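So they want to close the Feltia pool

I've lived four streets from the Feltia outdoor pool for 14 years and I have never once seen it empty on a hot afternoon. So you can imagine how I felt when the letter came saying the city is "reviewing options" for the land. We all know what that means. Apartments!

I'm not against apartments, by the way. My sister Eva has been looking for a place she can afford since last November and it's been miserable. But the old Sorkata bus yard is sitting right there, fenced off and growing weeds, and it's bigger than the pool lot.

Anyway, I started a petition on my lunch break and by the time I went to bed it had 50 names on it. As of this morning we're at 896 (!!). I keep refreshing the page like a teenager.
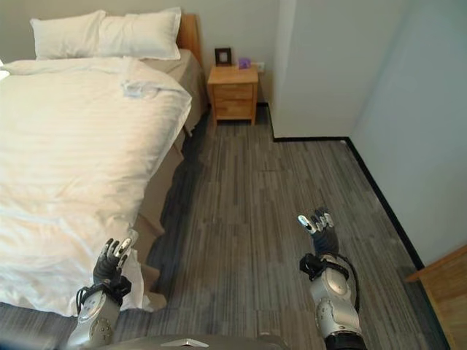

What happens next

There's a hearing at city hall at 6 p.m., and you get 2 minutes each to speak. Ovidiu Marinescu, who taught half this neighborhood to swim, is going first, and I'm somewhere after him, probably shaking. My neighbor Toma offered to drive anyone who needs a ride, so leave a comment if that's you.

If you can't make it, email your council member and keep it short. Mention your kids, your bad knees, whatever gets you in the water. And please be nice to the clerk, she's been great to me on the phone.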